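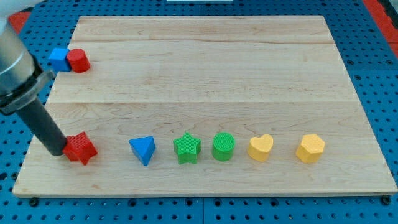
Figure 4. Board with red star-shaped block.

3.2 How people talk about a shape before they name it

I should say up front that I went into this part of the study expecting to be bored. We had already done the naming sessions (section 3.1), and I figured the descriptions people gave on their way to a name would be filler, the "um, it's sort of a" stuff that gets trimmed out of transcripts. Dragica Begović, who coded the first batch with me, kept leaving notes in the margins of the Bekport recordings saying "look at this one again," and after a while I gave in and looked.

So, the setup. Two people sit back to back. One of them has a card with a figure on it and the other has a blank sheet and a pencil. The person with the card can say anything at all except the ordinary name of the figure, and the person with the pencil can ask whatever they like. We ran 37 pairs in Bekport and 19 in Makum, all adults, all talking in the language they use at home. A pair got 100 seconds per card, and I did the timing myself with a kitchen timer (it has a horrible buzzer, and you can hear people jump on the recordings).

The star is the card I want to spend time on, and if you'd asked me beforehand I would have called it the easy one! Everybody knows a star. But take the word away and people head off in very different directions. The biggest group went straight for where you'd meet one: the top of a Christmas tree, a sheriff's badge, what the teacher sticks on your homework. I've been calling these "place" openings. Their partners usually got it right away and drew a star, though often a different star from the one on the card, fatter or skinnier or with an extra point thrown in.

A smaller group tried to build it. They'd start with a line and go up, then down, then across, and you can hear the pencil trying to keep up. These "path" openings take longer, and they go wrong in a really consistent spot, right after the second point, where the speaker says "and then the same again" and the listener has no idea which part is supposed to be the same. One Makum speaker got around this by telling her partner to think of a person standing with their arms and legs out. I loved that one. I coded it as a "body" opening, and once I had the label I started finding it all over the Makum set, much less so in Bekport.

Lowri Lloyd read an early draft and wasn't happy with me treating "body" as its own type. Her point was that a person with their arms out is still a thing you'd recognize from somewhere, so why isn't it a place opening? Fair question. My answer is that the follow-up talk is different. After a place opening, the listener asks about the object ("like, the yellow kind?"). After a body opening, they ask about parts ("is the head pointy too?"), and those are the same sorts of questions we hear after path openings. I've kept the three types separate for that reason, but I did redo the tables with body and place lumped together, and the Bekport pattern stays put either way. The Makum one gets fuzzier.

One more thing about repairs, meaning the moments when a pair notices they've lost each other and backs up. I had assumed the listener would be the one to call it. Mostly it was the speaker, who'd hear the pencil stop and go quiet for a second before starting over with a new opening. When that happened the second try was nearly always a place opening, even for speakers who had begun every other card with a path. I come back to those restarts in section 3.3, where the cards have no everyday name to avoid in the first place.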